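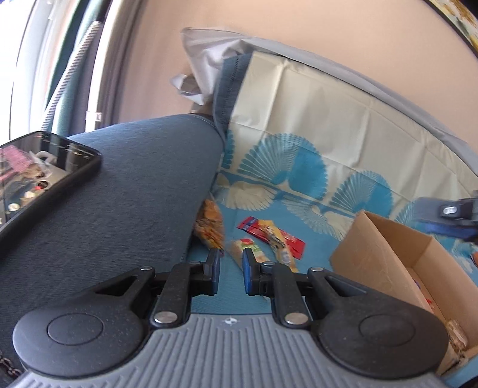

Who may send written evidence to a council inquiry on a proposed bill?

Any resident, employer, club or association within the Postthorpe district may do so, and there is no need to be invited.

How to submit written evidence to a scrutiny inquiry

Postthorpe District Assembly opens an inquiry whenever a draft bill would change a public service or the way it is paid for. The steps below apply to all inquiries, including the current one on home care charges, which closes in December.

Step 1. Read the terms of reference
Each inquiry publishes a short list of the matters it will consider. Evidence on other matters will be returned to the sender. Printed copies are held at the Bresallow enquiry desk.

Step 2. Write your statement
Begin with your name and the capacity in which you are writing. Number each paragraph. State which clause of the bill you are addressing and what you would wish to see changed, kept or removed. Statements may be up to 400 words for individuals. Organisations may attach one annex.

Where you rely on figures, say where they were obtained. Please do not include the medical details of another person without that person's written consent.

Step 3. Complete the cover form
The cover form (Form 21) asks for a postal address and a telephone number, neither of which is published. Tick box C if you would be willing to speak at a hearing. Tick box D if you wish your name to be withheld, and give your grounds in the space provided.

Step 4. Send both documents
Send the statement and the form together, by post or through the Assembly's online portal. Portal submissions must arrive by noon on the closing date. A receipt bearing a reference number will be issued. Quote it in all further correspondence.

Step 5. After submission
The inquiry clerk, Paweena Tanasarn, checks each statement against the terms of reference. Accepted evidence is published with the inquiry papers. Witnesses chosen for a hearing are contacted by telephone and then in writing.

Amendments to a statement are permitted until the closing date. A replacement must be sent in full and marked "Revised".

Complaints about the handling of evidence should be addressed to Raimo Savolainen, Head of Scrutiny Services, under Standing Order 73.

Related pages: Speaking at a hearing. Petitions. Standing Orders.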